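Re: [shoparms] finger pads, wrist camera angle, and grasp height on capped bottles
From: Rozália Jurčo
April 11, 2023

On the earlier thread, Wasilewska wrote:

> I have the same two-arm layout as you on a shorter rail and I'm
> losing grasps on anything with a molded cap. The fingers close,
> the current goes up, and then the part squirts out toward the
> wrist. Cartons and bags are fine. Did you change the pads, the
> closing force, or both? Also, how far did you tilt the wrist
> camera? Mine sees mostly its own fingers.

Both, but the pads came second. I'll take the questions in order and give the setup first, as it has changed since my last post.

The arms are still on the common rail with the controller boards below it, one under each bracket. The cable along each arm is the purple one I asked about in the winter. It runs outside the segments with enough slack for the elbow to fold completely. I tried routing it tight against the upper segment and lost a connector in the first evening. The cable ties on the segments stay until the printed clips from Dovero arrive.
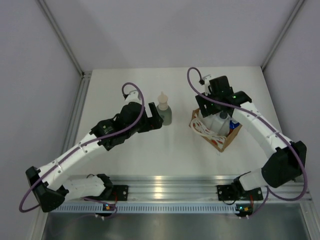 Both arms on the rail, bottle at center, carton on the right.

Base spacing on the rail is 702 mm, center to center. At 600 the elbows can reach each other if both arms work near the middle, and I don't trust my collision check enough to leave it there.

Camera first. I tilted the mount forward until the fingertips came up to about mid-image with the gripper open. That gives up a lot of picture to the fingers, and I accept it. If the tips are out of view you cannot see the last part of the approach, which is where my errors are. My check is to open the gripper over bare table and look for three things:

1. Both tips at the same height in the image. If one is higher, the mount is rolled. Loosen the two outer screws only.

2. A clear gap between the inner faces, with the metal at the base of the fingers just showing at the bottom edge. I use that strip as a reference after every reassembly.

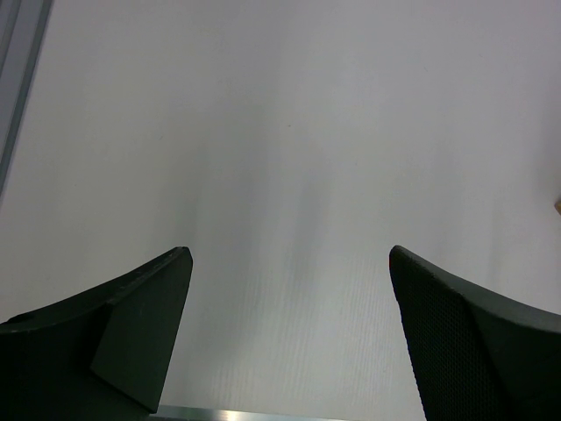
3. Exposure locked. The arm shades the table under the wrist, and with auto exposure on, the image pumps during descent. I locked mine with the hand low over the table, in its own shadow, and left it.

Now pads. The inner faces are textured. Smooth faces held boxes well enough and did badly on anything round. I print the fingers in the Graltell flexible filament, 100 percent infill at the tip and much less behind it. The printed tip edges come out rough and I no longer clean them up.

Force is the part I'd change last. What you describe sounds like closing below the widest point of the part, or above it, so that the two contact points form a wedge. More current makes that worse. I moved the grasp height until the tips met a round part close to its middle, and after that I could lower the current limit.

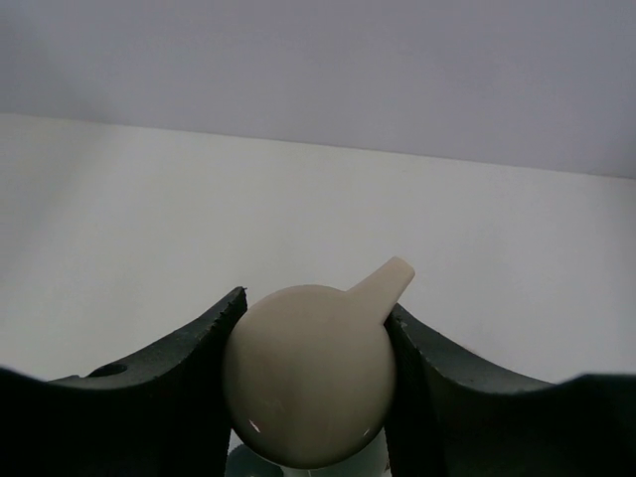 Lateral centering matters less than I expected, because the fingers will push a light part across the table until both sides touch. Height does not correct itself that way. I set it per object in a small table in the config file and I have not tried to estimate it from the image.

For bottles, I approach with the gripper fully open and stop before closing. If the bottle is nearer one finger, the wrist shifts sideways by half the difference and checks again. One pass is normally enough. A tall nozzle is a poor thing to center on, as any lean in the camera moves it more than the body. Use the shoulder of the bottle where it meets the cap.
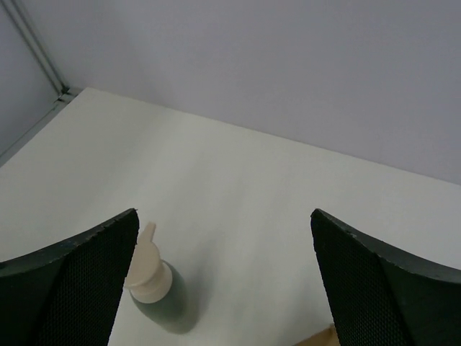 Open gripper, bottle nearer the left finger.

The log for this setup has 1,632 grasp attempts in it, all objects mixed, and the file is in the Clatetti folder on the list server along with the finger models. The column named "dz" is the height offset. Ignore "dz2", which is left over from the old wrist.

Two things I would like from the list. Has anyone run the right arm mirrored in software without a second calibration? And does anyone have a source for short right-angle connectors that fit the wrist motors? The straight ones stick out far enough to catch on the edge of a carton.

Rozália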